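Fakside: Texturen und Materialien für Oberflächen

Stand: 11. August 2023

Fakside ist eine Sammlung von Materialdefinitionen für matte Oberflächen in gerenderten Innenräumen. Sie umfasst Tischplatten, Böden, Wandfarben und einige Stoffe. Die Sammlung entstand als Nebenprodukt des Projekts Sastard und wird inzwischen getrennt davon gepflegt. Wer Sastard bereits installiert hat, findet eine ältere Fassung im Unterordner materialien und sollte sie vor der Installation löschen, sonst werden die Dateien doppelt geladen.

Inhalt

Die Sammlung enthält 730 Materialdateien in 4 Gruppen: tisch, boden, wand und stoff. Jede Datei beschreibt genau ein Material mit Grundfarbe, Rauheit, Glanzanteil und einem Wert für die Schwankung der Helligkeit. Die meisten Materialien kommen ohne Bildtextur aus. Wo eine Textur nötig ist, liegt sie im selben Ordner und trägt denselben Namen wie die Materialdatei.

Dateinamen bestehen aus Gruppe, Farbfamilie und laufender Nummer, getrennt durch Unterstriche. Umlaute kommen in Dateinamen nicht vor. Braun und Grau sind am stärksten vertreten, Grün und Violett nur in der Gruppe stoff.

Farbwerte

Alle Farbwerte sind linear gespeichert. Programme, die sRGB erwarten, zeigen die Materialien zu dunkel an. Ein Umrechnungsskript liegt im Ordner werkzeuge, es schreibt die Ergebnisse in einen neuen Ordner und lässt die Originale unverändert.
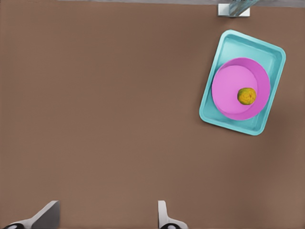
Bei gedämpften Tönen fällt eine falsche Umrechnung oft erst spät auf, weil das Ergebnis für sich genommen plausibel aussieht. Zum Vergleich gibt es deshalb die Datei referenz.csv mit den Sollwerten für jedes Material. Abweichungen in der dritten Nachkommastelle sind unbedenklich.

Installation

Das Archiv entpacken und den Ordner fakside in das Materialverzeichnis des Renderers kopieren. Danach den Materialindex neu aufbauen. Das dauert je nach Rechner bis zu 2 Minuten. Ein Neustart des Programms ist nicht erforderlich.

Bekannte Probleme

In der Gruppe boden fehlen bei einzelnen Dateien die Angaben zur Rauheit. Der Renderer setzt dann seinen Standardwert ein, wodurch die Fläche stärker glänzt als vorgesehen. Eine Korrektur ist für September geplant.

Die Stoffe aus der Reihe Park wiederholen sich auf großen Flächen sichtbar. Als Behelf kann die Skalierung in der Materialdatei erhöht werden.

Lizenz und Rückmeldungen

Die Materialdateien dürfen frei verwendet und verändert werden, auch kommerziell. Bei Weitergabe der gesamten Sammlung muss diese Datei beiliegen. Fehler bitte über die Ticketliste melden und dabei den vollständigen Dateinamen sowie die Version des Renderers angeben.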